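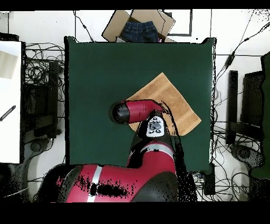 Linen Room Gallery: Folding and Boxing

Working notes from the April sort at Silham, compiled by Bram Hoekstra. Towels and clothing are folded on a green mat, then boxed by type. Captions give the fold used and any settings that differ from the standard sheet.

1. Tan terry towel, square fold
Lying folded on the dark green mat, turned to a diamond, one corner toward the top of the mat. The darker ribbed band lies along the lower right edge. Terry does not hold a sharp crease – press the fold flat with the palm and leave it.

2. Denim, open carton
Dark blue jeans in a cardboard box behind the mat, flaps out, waistband and belt loops showing. Denim is boxed separately from terry on the final pass. Carton limit is 12 pairs.

Fold notes

Square fold: halve the long side, halve again, then bring the short ends together. Bands and hems stay on the outside so that the size can be checked without opening the stack.

Mat: smooth side up. Lint from new terry builds up quickly and is wiped off between batches with a damp cloth.

Labels: Akl stock sheets, 200 to a roll. One label on the short side of the carton, one on the lid flap after closing. Lot 382 uses the older Destden layout – read the type code from the second line.

Storage: closed cartons go on the lower Sado shelves, label side out. Towels stay on the upper shelves until the end of the month.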